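Notes from the sim bench

I spent most of June getting our two-armed cell ready in simulation, and I'm happy to say it's in decent shape (finally!). Florin Neagu did the first setup back when we were still calling it Werport, and I inherited his files along with a long list of things to fix. The worst was the home pose - the left wrist started a hair too low, so the hand would brush the table on every reset. I fixed that, then went through the joint limits on both arms one at a time, which took forever but I kind of enjoyed it.

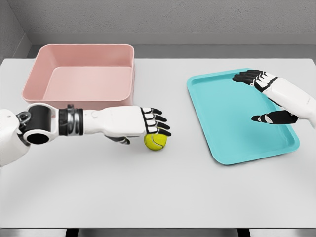 Pink bin, turquoise tray and both arms at the simulated table.

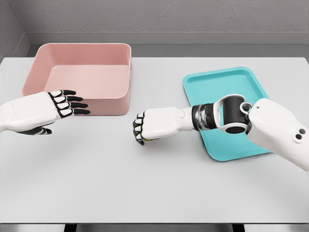

Next I'm looking at finger friction. Réka Deák thinks I have it set too high, and she may be right, so I'm running 1,000 resets with her numbers and another 1,000 with mine and we'll compare. If you want to try it yourselves, please pull the Gradateo branch first - the old one still has the bad wrist offset and you'll waste an afternoon like I did. Also, clear the contact cache before you start! Carmela Lorente has my notes on the thumb joints, and she's adding a page on checking the elbow zero before a long run.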